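4.2 Where the plates go between uses

We had expected, when we began visiting shared workplaces in June, that most of what we learned about tableware would come from the kitchen corner. Much of it came from everywhere else. At Presthorpe, where people eat at whatever surface is nearest, a plate may spend the better part of an afternoon among chairs, shelving and houseplants before anyone thinks of the sink -- and the people we spoke to were cheerfully frank about this. Of the eight households and workplaces in the study, Presthorpe and one other, Uten, had no table set aside for meals.

Stone tops came up again and again in the interviews. People liked how they looked and disliked the noise of a plate being set down on them, and two told us they had learned to lower the rim first. We have kept handling apart from storage in our coding for this reason, following the scheme in Section 2.
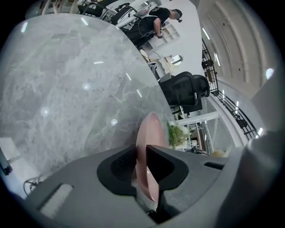 Figure 5. A pale pink round plate held on edge beside a gray-and-white marble slab, with office chairs and a potted plant beyond.

Color, we should add, mattered more to people than we had guessed, and we return to it in Section 5.

Related articles
Derkach: Shared shelves and small kitchens
Kollodetti: A survey of 2,000 cupboards
Washing up at work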